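Keeping Work Clothes in Service Longer

The linen service at Urport Hospital handles 2,000 garments in a working day, and its manager believes that many are thrown out too soon. "A small tear is not the end of a uniform," the manager said in an interview on 5th February. "We used to treat it that way."

In January the service opened a mending desk at its Brislow site. Staff may leave up to 3 garments at a time, and most are returned within 2 days. Buttons, hems and pockets make up the bulk of the work.

Asked what wears out first, the manager named the knees and the underarm seams. "People carry pens, scissors and keys, so the pockets go next. We now sew a second row of stitching there."
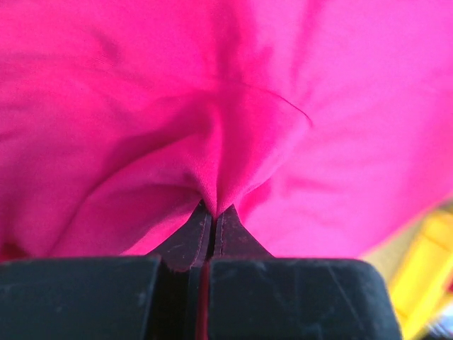 Department of Linen and Textile Services

The desk does not accept items with chemical stains, which are still sent to the Jakitz building for disposal. Departments are not charged for repairs. "We ask only that names be marked inside the collar," the manager said. Requests for alterations should be made in writing through a supervisor.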